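3.2 Work surface and layout of objects

The study of small-item sorting at the Avilside site was carried out on a single tabletop, chosen after a survey of household and workshop surfaces in January. Earlier work on tidying has tended to use crowded tables, where the effect of spacing is hard to separate from the effect of clutter. The present section is limited to sparse layouts, in which few objects are set out and most of the surface stays clear.

A total of 515 layouts were recorded under the Dreltari protocol. Of these, 11 were set aside before coding – in each case the written layout sheet was missing or incomplete. Coders noted the place of every object relative to the walls and to its nearest neighbor. Trays were coded separately from loose items, as a tray may serve both as an object to be put away and as a place to put others.

The surface was not repainted or replaced between sessions. Marks left by ordinary use were accepted as part of the setting, and coders were told to disregard them. Figure 7 gives one layout with a clear plastic tray and loose items in the middle of the table. 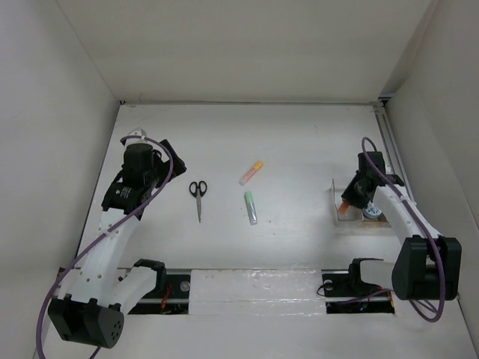 Figure 7. Sparse layout on the white tabletop, with walls at the back and on both sides.

Layouts of this type were coded as "open center" when at least one loose item lay nearer to the midpoint of the table than to any wall. Agreement between coders on this category was high – disputed cases were settled by a third reading of the layout sheet.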